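Mat on a wooden board: glue it or leave it floating?

zuldale_bench
Started in December
I have a wooden work surface and want a mat over it for sorting small parts. The mat creeps toward me during the day. Options are contact adhesive, double-sided tape at the corners, or leaving it floating and putting up with it. The board lives on a shelf at night, so the whole thing has to lift as one piece.

Torninska
Tape. Corners and one strip across the middle. Contact adhesive is permanent and you will trap air.

gotham_pete
Disagree on tape. I used it on a painted board and the residue took longer to remove than the mat took to wear out. Leave it floating and cut it smaller than the board. If the mat overhangs, your sleeves catch it, and that is where the creep comes from.

Torninska
Sleeves are part of it. A slick board is the rest. What finish is on yours?

zuldale_bench
Oil, two coats, sanded to 2000 before the second.

gotham_pete
2000 on a bench board? There is your creep. Go back over it with 200 and leave it dull.

Dalisay
200 is too coarse if bare wood shows around the mat. It will pick up dirt along the border. I would sand only under the mat.

urho_r
I run a floating mat and have not had trouble with it. Light blue-gray, cut so a narrow strip of wood shows along each edge. I keep one small oval basket on it, translucent, with slots in the bottom so dust falls through -- a solid tray keeps the dust in with the parts.

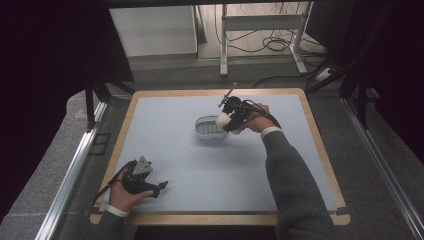

The strip of wood is also what I lift by, so the mat never gets pulled. Mine is not taped or glued. I wipe the underside once a month and let it dry flat before it goes back.

Torninska
Slots are no good for anything under the slot width. Washers will go straight through.

urho_r
Correct. Small washers go in a lidded tin.

gotham_pete
Color matters more than people admit. Dark screws on a dark mat are a waste of an evening.

zuldale_bench
Going with floating, trimmed, sanded under the mat only. Thanks Urho. Will post again if it still creeps.

Dalisay
Trim with a new blade and a steel rule -- two light passes, not one heavy one.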